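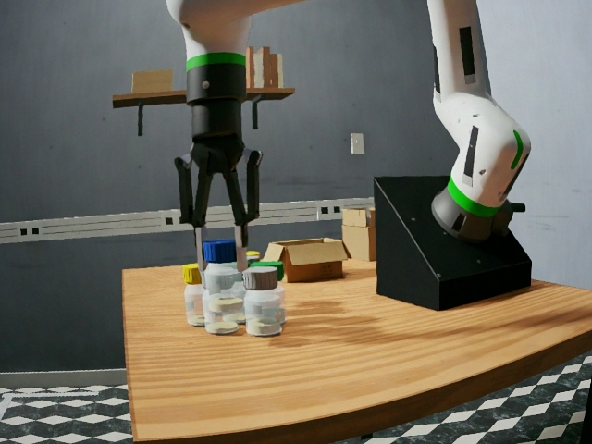
How to sort out your vitamins and pills before a long trip

Doing this fast, I leave for Prendham in the morning and my own pills are still all over the table. So, the method. Takes an evening the first time, less after that.

What you need
A pen. Masking tape. A notebook page. Your calendar.

Step 1. Get everything out
Bathroom, kitchen, nightstand, the bag from the last trip. Coat pockets too. Put it all on one table with decent light. Don't sort yet.

Step 2. Check dates
Anything expired goes to one side. Same for anything with no label. If you can't say what it is, don't take it. Most pharmacies will tell you where to drop off old stuff, the one in Purnville has a bin by the door. Don't flush it.

Step 3. Write the list
Name, strength, how often, who prescribed it. I put my vitamin D down as 200 when the label said 2,000, so copy it off the label and not out of your head. Make two copies. One in the wallet, one with whoever's traveling with you.

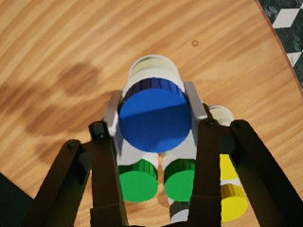
Step 4. Do the math
Days away times doses per day. Then add extra for delays, I add 10 days' worth for anything I really can't skip. Short? Call the refill in now. Some insurance plans want notice before they'll fill early, and you dont want to find that out at the counter.

Step 5. Decide what stays home
Be mean about it. The fish oil can wait. Hortensia Sotelo from my walking group packed every supplement she owned for Cordeiro last September and took maybe half of them.

Step 6. Pack
Prescriptions stay in the original containers with the pharmacy label on. Carry-on, never the checked bag. Weekly organizer is fine for once you get there, fill it at the hotel. Tape over any lid that pops open easy. Gummies in the middle of the bag, away from heat, or you get one big gummy.

Anything that needs to stay cold gets its own pouch. Ask the pharmacist how long it can be out of the fridge and write that on the tape.

Step 7. Border stuff
Going abroad, look up the rules for that country. Some ordinary cold medicines are not allowed in some places. A short letter from your doctor helps, ask for it early becuase the office will take its time.

When you get home
Put the leftovers back where they live, same day. Update the list if anything changed. Throw out the old copy so you don't grab the wrong one next time.

Questions about what you can take with what go to your pharmacist, not me. Comments are open but I wont be answering till I'm back.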